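Kivell Workshop
@kivellworkshop
May 3, 2026

1/ I have spent the past few weeks recording demonstrations for a simulated arm, steering it by remote control from my desk. A few people asked how it is done, so I am writing it down while I still remember the dull parts.

2/ The setup is plain. A handheld controller, a simulated room, one arm with a two-finger gripper. I move my hand, the arm follows. When I squeeze the trigger the fingers close. Everything gets saved: the arm's joints, the gripper, and the view from the wrist.

3/ The task set is called Tulcombe. It has 65 short tasks, mostly picking things up, putting them down, opening and shutting. I am doing six of them. The rest are shared out among other people and I have not tried those.

4/ The wrist view is the one I look at most. It rides with the gripper, so whichever way I twist my hand, the view goes too. Tip the wrist right back and you are looking up at the walls and ceiling with the fingers open in front of you.

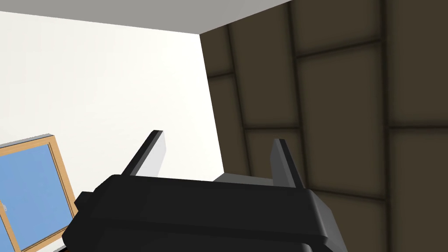 5/ It took me a few days to stop fighting that. My first recordings are full of small corrections where I turned one way, lost my bearings and turned back. The robot learns from whatever you give it, so it would have learned the dithering as well.

6/ I threw those out and started again. As of this morning I have 338 recordings that I am willing to keep. I watch each one through before it goes in, at normal speed, with the sound of the kettle for company.

7/ Things I do now that I did not do at the start: move at one steady pace, pause before closing the fingers, and finish with the gripper open and well clear of whatever I put down. If I fumble a grasp but recover cleanly, I keep it. If I fumble and flap about, I delete it.

8/ On speed. I went too fast in the beginning because waiting for the arm is boring. The arm lags a little behind the hand, and if you hurry you overshoot and have to come back. Slower recordings took less time overall, as I redid fewer of them.

9/ Starting positions matter more than I expected. If every demonstration begins with the arm in the same place, the trained version is lost when it begins anywhere else. Now I move the arm to some odd pose first and start recording from there - high, low, turned away from the work.
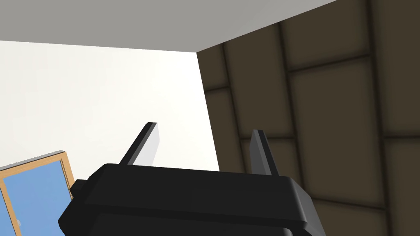

Patwary: Do you keep the part where you are bringing the arm back from the odd pose, or trim it? We trimmed ours and the trained arm just sat there whenever it ended up somewhere strange.

10/ Replying to Patwary: I keep all of it. The way back is the part I want it to learn. What I do trim is the dead time at the front, when I am still settling the controller in my hand. Too much of that and you get the sitting still you describe.

11/ The other habit worth having is a limit on sessions. I stop at 60 minutes. After that my grip gets sloppy and I can see it in the recordings the next day. Two short sessions with lunch in between suit me better than one long one.

12/ I also keep a text file open and write one line per recording. Task, kept or deleted, and why. It is tedious, but when a batch trains badly I can go back and see what I was doing that afternoon. Twice now the answer was that I had changed my chair height and was holding the controller at a new angle.

13/ Still to sort out: the drawer task. I can open the drawer well enough, but I keep catching the handle with the outside of one finger on the way out. I may try coming at it from lower down.

14/ The training software is Ama, which I am still learning. I will post again in June when the full set has been through it, with the failures included. If you have done drawers by remote control and have a better way in, please reply here.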